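How to Reserve a Court and Register for Programs at Sendthorpe

4 min read

Residents of Sendthorpe have access to the tennis courts, the Kinnunen Pavilion and a full calendar of leisure programs. Reservations are made through Jidero, the community booking portal. The steps on this page apply to homeowners and to tenants with a lease on file.

Step 1. Activate your resident account

Open the Jidero sign-in page and select New Resident. Enter your household number as it appears on your welcome letter, followed by the email address you gave at closing or lease signing. A confirmation message will be sent to that address. Accounts created before Jan 1, 2024 must be confirmed again before a reservation can be made. 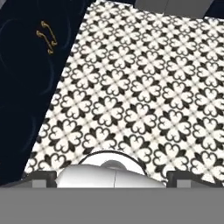 Can a tenant reserve a court without the homeowner?
Tenants may reserve in their own name once the lease has been recorded by the Residents' Office. The homeowner's court privileges are suspended for the length of the lease.

Step 2. Choose a court and a time

Select Courts, then the date you prefer. Open times are shown in green. Courts may be reserved up to five days ahead, and each household may hold four reservations at once. Lighted courts are listed separately – check the closing hour before confirming an evening time.

Step 3. Add your guests

Enter the name of each guest before arrival. Guests must check in at the Burno Street gate and remain with the resident during play. Guest names may be changed until the start of the reservation.

Step 4. Register for programs

Clinics, art classes and family events are found under Programs. Spring registration opens in April. Events in the Kinnunen Pavilion are limited to 200 people, and a waiting list is kept once an event is full. Cooking classes and private dinners are booked on a separate form, available under Pavilion Rentals.
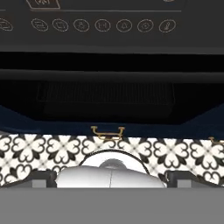
Home life at Sendthorpe

Step 5. Cancel or change a reservation

Open My Reservations, select the entry and choose Cancel or Change. Court reservations should be canceled before the scheduled start so that the time can be released to other residents. Program fees are returned to the original form of payment.

Residents who prefer to book in person may visit the Residents' Office, Suite 223, during posted hours. Please bring photo identification and your household number.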